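Looking after the two-armed machine at Pirnbridge

Mimoza Obradović and I look after a two-armed robot called Flunier, which is a grand name for something that spends its days with its hands on a white chair. We keep this page going for the people at our Maltance workshop, who ask how the cell is set up and then don't read the notes. So, pictures.
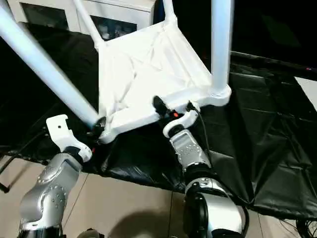 The setup sheet has 26 lines and most of them concern cables. Before any run we move each arm slowly through its full reach by hand control and watch the leads at the wrist. They need enough slack to turn, and not so much that they go visiting the other arm. Mimoza is strict about this. I was less strict until April, when I spent an evening replacing a connector.

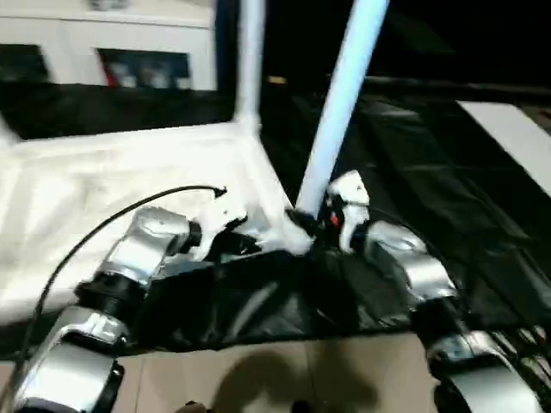
Both grippers at the foot of the diagonal pole, with the left lead taking the scenic route.

Grippers come off every 100 hours. We wipe the fingers, check the screws and put everything back on the side it came from - they are marked L and R now, for reasons that do me no credit. The black sheet gets straightened at the same time and stays straight for roughly a minute.

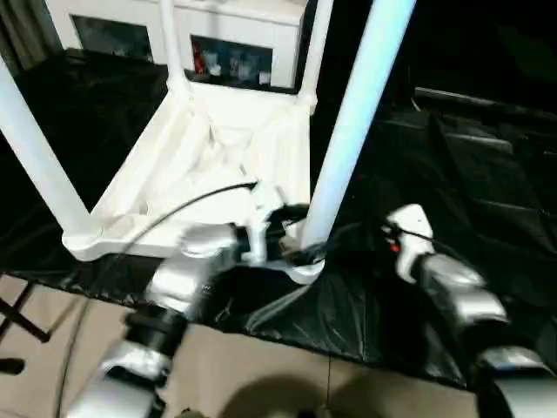
Aligning the arms

Flunier's left and right arms have to agree on where the work is. We touch both to the same reference pin, save the offsets and do it again, as the first answer is usually optimistic. Run 157 was the best so far. Run 97 we don't discuss, though Nikola Ivanov at Herrera has kept the log and brings it up at lunch.
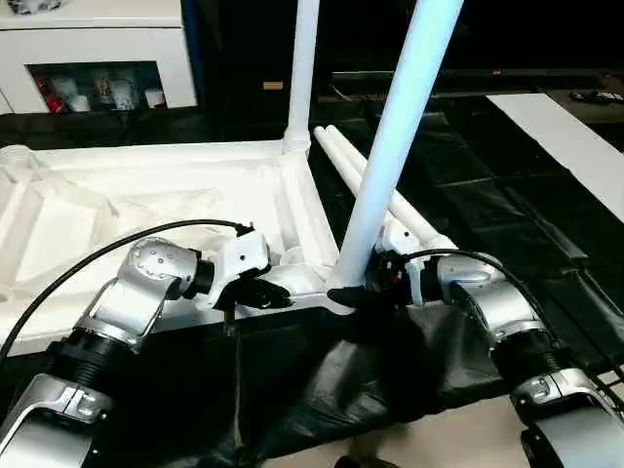
Right gripper round the bottom of the upright tube, left one against the near edge. Two more tubes lying alongside.

Spare finger pads are in the second drawer. Please write down what you take.

Page updated Nov 20, 2024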